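Household Skills and Small Kitchens
Handout 4: Clearing and Setting the Table
Melur Wuisan, revised 1st October

Read this before the practical. The reading pack has three pieces for this unit and I disagree with large parts of all of them, so come ready to argue.

1. What the advice says

Most writing on table clearing starts from the idea that there is a correct order and that a household loses time by ignoring it. The Urnari booklet wants glasses first, then flatware, then plates by size, then serving dishes. The Cedgate course notes put food first and everything else after. Pasaribu wants you to clear by person, one seat at a time, and to finish a seat before touching the next. Each of them is very sure, and none of them tells you how they found out.

Pasaribu at least gives a figure. The claim is that a household using the seat method saves 53 minutes a month. I have looked for the source in both editions. There is a footnote, and the footnote points to an earlier pamphlet by the same author. I would not build a habit on that.

2. What we tried

Last December Rami Abou Jaoude and I went through the practical logs from earlier groups, 565 timed clearings in all. Students had written down the order they used and how long they took. We expected one of the orders to come out ahead. The differences between methods were smaller than the differences between one student's first and second try with the same method. In other words, practice counted for more than the system did.

Two cautions before anyone quotes this. Students timed themselves, and some clearly rounded to the nearest minute. Also, "clearing" meant different things to different people. A few stopped the clock when the table was bare, others when the dishes were in the sink. Rami thinks the logs are still worth something. I am less sure.

3. Stacking

The one part of the old advice I would keep is about stacks. Plates of the same shape go together, and you look at what is on the lower plate before you put another on top. A smear of sauce between two plates means you now have the back of a plate to wash as well as the front.

The booklets go further and tell you to sort by color. I can't see the point of it. A pink plate and a blue plate of the same size stack as well as two pink ones, and the cupboard doesn't care. If you like your colors together, fine, but call it taste and don't teach it as method.

Bowls are harder. Nesting works when the sides slope and the sizes agree. Deep bowls with straight sides tend to jam, and I have seen more chips from prying two bowls apart than from dropping one.

4. Pots, lids and handles

A long handle is the thing most often forgotten in these schemes, which treat a pot as if it were a circle. Turn the handle so it doesn't stick out past the table edge or into the space where you are reaching. Leave the lid on while you move other things. If you need to take it off, set it down upside down, knob to the table, and somewhere you won't put your elbow.

Cups on their sides are a small nuisance. Stand them up early or take them away early - either will do.

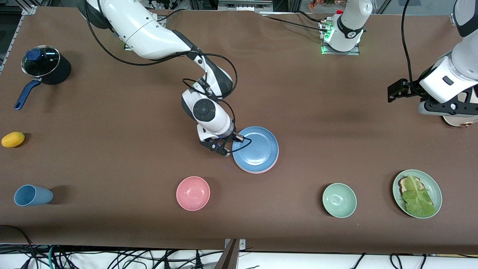
5. Food that is still on the table

Cedgate says all food leaves first. For leftovers in open dishes I mostly agree. For a plate somebody is still going to eat from, a slice of toast with lettuce on it for instance, I don't. Moving it to the counter and back again is two trips for nothing. Leave it where it is and clear the empty things. Whole fruit can wait until last, and in most homes it ends up staying on the table anyway.

The Clomton leaflet (optional, at the back of the pack) makes a good point here, almost by accident. It asks you to decide what the table is for next. If it is going to be a desk, everything goes. If people are coming back to eat, half of what you were about to carry can stay. I wish the leaflet had stopped there, but it goes on to sell a tray.

6. For the practical

Work in pairs. One person clears and the other keeps time and writes down the order as it happens, without helping. Swap and repeat. Agree before you start on what counts as finished, and write that at the top of the sheet.

Then hand in a note of no more than 975 words. Tell me which order you used, where you went back for something, and whether the second try was faster. If you think one of the published methods did help, say so and show the times. I'm willing to be wrong about this, but I want to see the sheet.

Bring an apron and a watch with a second hand - phones stay in bags.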